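Wir verwenden Cookies, um unser Forum zu verbessern. Einstellungen | Alle akzeptieren
Kategorie: Robotik & Automation > Kits und Zubehör > Erfahrungsberichte

Handgreifer-Kit von Rellden - taugt das was?

spindelfritz schrieb:
Seit Februar hier, 1.221 Euro ohne Versand. Die Anleitung verspricht den Zusammenbau in 2 Stunden. Vermutlich Planetenstunden.

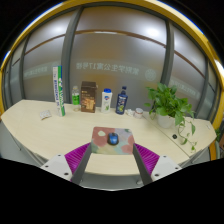

Rellden-Kit am Schreibtisch, Ziel: die blaue Maus

Die magentafarbenen Rippenpads finde ich gelungen, die Farbe ist Geschmackssache. Das Fischauge verbiegt jede Tischkante zur Banane, dafür ist hinten vom Shampoo bis zur Efeutute alles mit drauf.

Godik_Geschädigter schrieb:
1.221 Euro für zwei Finger und ein Weitwinkel. Mein Godik hat 300 gekostet und klemmt genauso zuverlässig.

spindelfritz schrieb:
Meiner klemmt nicht. Er quietscht.

murmelbahn schrieb:
Wer ernsthaft Greifdaten sammeln will, landet sowieso bei Murakami. Kostet halt 3.024.

Godik_Geschädigter schrieb:
Dafür kriege ich einen Gebrauchtwagen, der greift auch nach nichts.

Ju-won Hyun schrieb:
Zum Quietschen: Schrauben an den Fingern eine Vierteldrehung lösen, kein Öl. Den Support würde ich trotzdem nicht loben, auf meine Ersatzpads warte ich immer noch.

spindelfritz schrieb:
Vierteldrehung hilft, danke. Jetzt wackelt er.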